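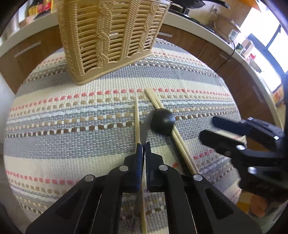 Work on the Vustberg hillside photographs continued through November, and the scanning stage is now complete. The set holds 3587 negatives, all taken from fixed points between Jundonton and the upper road. Lens correction is the main task left. Many of the wide views show strong curvature away from the centre, of the same general kind as in the rug stripes behind the chopsticks, and they cannot be overlaid on the modern views until this is removed. A correction profile has been made for the shorter of the two lenses. The profile for the longer lens is in draft.

Cleiton Araújo has retaken 43 of the old viewpoints. Low cloud stopped work at the northern points, and these have been moved to the next period. Exposure was set by hand at each point and a grey card was included in the first shot. 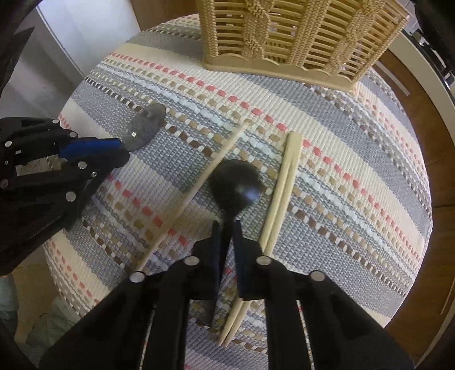 Striped mat with basket, chopsticks and black spoon, before correction.

Spending is within the Trerkel grant. The storage line is over by 20 pounds after the purchase of a second backup drive. The Sekiguchi prints have been flattened and are ready to be copied.

Next period: finish the second profile, retake the northern points, and send 30 matched pairs for review.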